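Best way to care for a glued-up maple board that gets used every day?

Posted in Kitchen & Home by Shewit Beyene

Hi all, hoping somebody can set me straight. I bought a big light-colored board from the Unell outlet in February, the kind made from strips of wood glued side by side, and I'm pretty sure it's maple (the sticker was half gone when I got it home). It's the nicest thing in my kitchen and I'm terrified of wrecking it.

My questions, in no real order. How often should I oil it? My aunt says once a month, the guy at the store said twice a year, and the little card in the box said "regularly," which is no help at all. Does it have to be mineral oil or can I use the olive oil I already have? And is it normal for one or two strips to be darker than the others? I keep thinking I spilled tea on it. I've wiped and wiped and nothing comes off.

I cut mostly bread and vegetables, a little chicken. I have no dishwasher so that isn't a risk. The board lives flat on the counter next to the stove. Thanks!!

Ciobanu
Member, 1,000 posts

Please don't use olive oil. It goes rancid, and then your bread tastes like an old crayon. Food-grade mineral oil from the drugstore is fine, the 500 ml bottle lasts me ages.

On how often, forget the calendar and flick some water on it. If the drops bead up, leave it alone. If they soak in and leave a dark spot, it's thirsty. A new board needs more at the beginning. I did mine every night for 7 nights, then slowed way down, and now it's whenever it looks chalky.

The dark strips are almost certainly just wood. Maple heartwood is tan to brown and the sapwood is that creamy white, and the shops that make these boards use both. Stop scrubbing it!

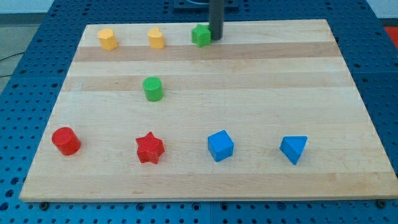
Stripes in a glued maple board
If the darker color runs straight along with the strips and stops dead at a glue line, it's the wood and it was always there. A spill doesn't care about glue lines – it'll wander across two or three strips and have a soft edge or a ring. Tea rings usually come out with coarse salt and half a lemon. Rub it in, leave it a few minutes, rinse and dry. Test a corner first if you're nervous.

Moving it away from the stove
I would worry more about where you keep it. Heat on one side and a flat counter under it is how boards cup. Stand it on its long edge after washing so air gets to both faces, and oil both faces too, even the one you never cut on. I skipped the bottom on my first board and it rocked like a chair by summer.

Grarkudby
Member

I've never oiled mine. Had it 11 years. Looks terrible, works fine.

Trarnstead
Member, joined Monday

Mostly agree with Ciobanu but wanted to add a couple of things from sanding way too many of these.

If the top feels fuzzy after you wash it, that's raised grain. Wet it on purpose, let it dry overnight, then go over it lightly with 220 grit, always along the strips. Wipe off the dust and oil it. Do that twice and the fuzz pretty much quits.

A mix of mineral oil and beeswax is nicer than plain oil for the last coat. I melt mine in an old jar sitting in hot water, one part wax to four parts oil, and rub it on while it's still soft. Let it sit overnight and buff off the extra with a T-shirt. It smells lovely and the water beads up like on a freshly waxed car.

For the chicken, I'd get a cheap second board. Hot water and dish soap is okay on maple, just don't leave it soaking in the sink – that'll open a glue joint quicker than anything.

Shewit Beyene

Okay, mine stop right at the glue lines, so I've been scrubbing the tree. Moved it away from the stove and bought the oil this morning. Does the wax mix keep, or do I have to make it fresh every time?

Trarnstead

It keeps. Put a lid on it and leave it in a cupboard. If it sets too hard to scoop, warm the jar again and stir in a little more oil.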